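Laten 3-Way Power Strip with Individual Switches

White, three outlets, master switch

We've carried the Laten for a while now and it's still the strip we end up putting on our own desks. It's plain, it's boxy, and it does the small things well! Every outlet has its own rocker, so you can leave the lamp running and shut off the printer without crawling around for a plug.
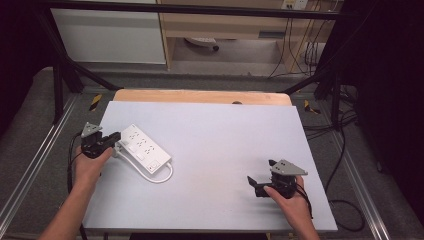

Cord length is the thing people write to us about most, and the answer is 200 cm. Soledad Rivas in our Whitcombe store runs hers down the back of a Modance desk and across to the wall, with some slack left over. The white cord comes out at one end of the strip, so it's worth deciding which way round you want it before you stick anything down.

Switches and light

The master button sits at the far end, on its own raised square, with a short red indicator light just under the power symbol. The three smaller rockers line up with the outlets, one each. They're flat and easy to find by feel (Trudy Tautahi, who answers our product mail, likes them for exactly that).

Please note that this is the version with Australian-style sockets. If you need another type, write to us first and we'll see what we can get.

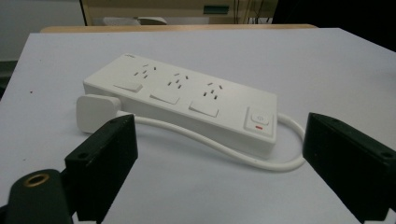
Where to put it

A flat, dry surface is best. Leave a bit of room at the cord end so the cable isn't bent hard against a wall, and keep the top clear so you can reach the rockers. It looks great on a pale desk, and the Lollow cable clips (sold separately) keep the cord tidy along the back edge.
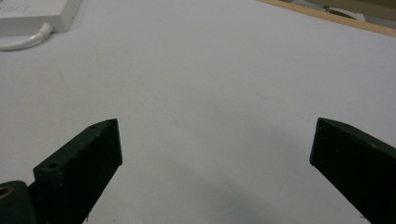

White surface, matte finish

Details

Color: white
Outlets: 3
Switches: 3, plus master
Cord: 200 cm
Weight: 500 g
Page updated October 2023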